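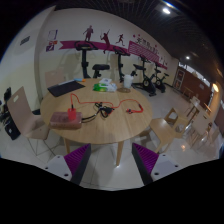

My grandmother never wrote a recipe down in her life, so when my cousin Inès asked me for the Ratness bean stew I had to work it out backwards, over most of October, ringing Auntie Lilian whenever I got stuck (she was very patient, bless her, even when I called just as she was sitting down to supper). The trouble is that everybody in our family remembers a different stew! I've been scribbling it all out at the round wooden table, with a cup on its brown coaster and far too much else crowded in beside it, and I've grown rather fond of working that way. Lilian swears by two onions, cooked slowly until they nearly melt, and Dehua, who ate it every winter he lodged in Gatville, is certain there was ginger. I've tried it with and without, and I'm leaning towards a small piece, grated in with the tomatoes. Inès gets her copy next week, onions and all.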